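How Do You Choose a Hand for a Robot?

Your hand can pick up a grape, a hammer or a wet bar of soap, and you hardly have to think about it. A robot's hand is called a gripper, and no single gripper is good at everything. Engineers have to try different ones and compare them.

The simplest kind has two fingers. They close together, a bit like your finger and thumb. Other grippers have three fingers, or a cup that sucks on to flat things like a window cleaner's hook.

The shape of the fingers matters, and so does what covers them. Smooth metal lets things slide. A rough or rubbery surface holds on better, in the same way that trainers grip a gym floor better than socks do.

Müzeyyen Gezer and Berkay Sezer test grippers at a workshop called Turnari. They like to use ordinary things from home, such as bottles, paper, cushions and books. Soft things are often the hardest. A cushion changes shape when you squeeze it, and a pile of booklets can slip apart.

A robot also has to see what it is doing. A camera near the gripper gets a close view, with the fingers in it. A camera higher up, at the head, can look down at both arms at once.

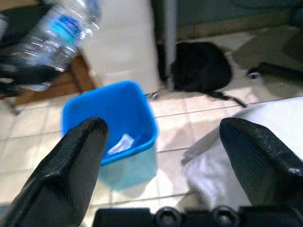
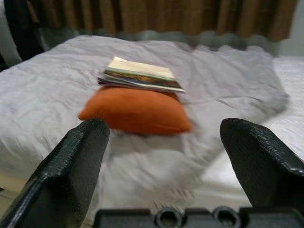
The first two views are from cameras near a gripper. The next is from higher up. 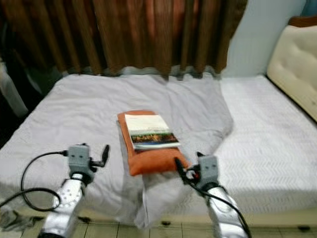 Each kind of camera has a weak point. When an arm moves quickly, a camera fixed to it moves too, and the view can go blurry. A camera at the head may stay steadier, but an arm can get in its way. Many robots use both.

To make a test fair, Müzeyyen and Berkay change one thing at a time. If they swap the fingers, they keep the same camera and the same cushion. They try each job 30 times and write down every drop.

Try it yourself

You need two wooden spoons, a sock, a book and two elastic bands. Hold one spoon in each hand and try to lift the sock, then the book. Now wrap an elastic band round the end of each spoon and try again. Which was easier to lift? Did the bands help with both?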